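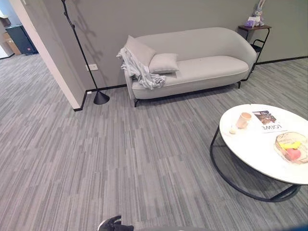
How many demonstrations do I need to record before a robot can learn a simple living room chore?

Start with 40 good ones for a single chore, train on those, and then decide what to add based on where the robot fails.

Community Help > Home Robots > Teaching by Demonstration
Filed under: teleoperation, first projects
Last updated in December

dorota_bench
More detail on my setup! I'm driving two arms by remote control and I want to teach it to fold a throw blanket and put it back on the sofa arm. The guide I read wants 500 episodes and my wrists hurt just thinking about it. Does it matter if the blanket starts out in a different spot every time?

Spyros Živković
Yes, move the blanket! I did nearly the same task on a Kusik kit last winter and my first 20 runs all started from one tidy heap. The policy loved that heap and fell apart on anything else. So bunch it up, hang it off the arm, drop it half on the seat, and record all of those. Leave the cushions where they are at first — you can shift them once the basic fold works.

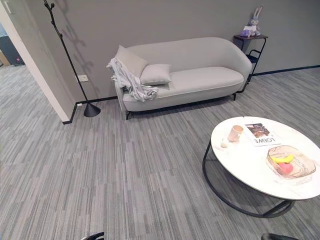

Sofa corner with the throw over the left arm, coffee table at right.

Go slowly on the grasp and keep your speed steady the rest of the way. If you pause to think, the robot learns the pause too (mine used to hover over the armrest for ages, it was kind of adorable). Delete the runs you fumbled, but keep a few where you missed the edge and calmly picked it up again. Those are gold! I ended up at 100 and had a great time doing it.

gorecki_fan
Górecki arms here. Also check your lag before you record anything, mine was awful over wifi. Cable fixed it.

pim77
following, same question but with towels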